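Workshop Diary, Jonmont House
Entry of 30/01/2020
Kept by Edeltraud Stöckli

The morning was given over to the hardware stock. Mr. Bachmann reported that the Eder order had been received and entered under number 782, with one line still outstanding. I signed for it and placed the delivery note in the blue folder. The outstanding line has been open since November, and Mr. Pichler was asked to write to the supplier again.

Work then moved to the white table. The violet wallpaper was discussed once more. Mr. Fuchs considers it unsuitable for a workshop and would prefer plain panels. I recorded his view, and recorded also that the paper is clean, that it was paid for out of last year's budget, and that I am fond of it. No change was approved.
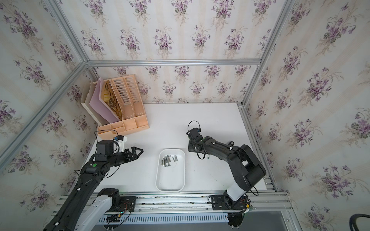 The white table and the violet paper, Jonmont House.

Sorting continued until the midday break. The present rule is that fasteners are to be placed in a tray before they are put away, and that nothing is to be left lying on the tabletop at the end of the day. The rule is followed unevenly - I include myself in this remark. Mr. Steiner asked whether long bolts and short screws might share a tray while they are being sorted. It was agreed that they may, provided that they are separated before they go into the drawers.

The drawer labels remain a difficulty. Those printed in November have begun to peel, and drawer 11 has lost its label altogether. Mr. Steiner will print a new set. I spent around 15 minutes looking for the label tape and found it in the coat cupboard.

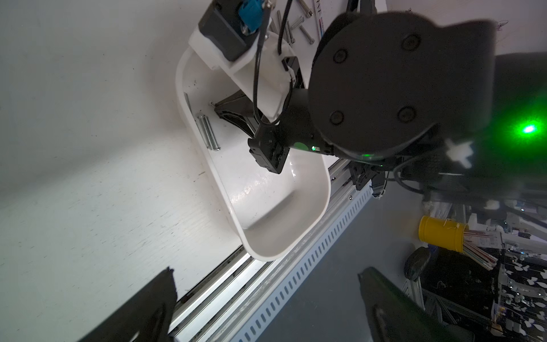
Matters Carried Forward

Reply from Eder on the outstanding line. New label for drawer 11. Mr. Pichler to return the key to the coat cupboard.

Jonmont House Workshop - Contact the Office - All Rights Reserved - Back to Top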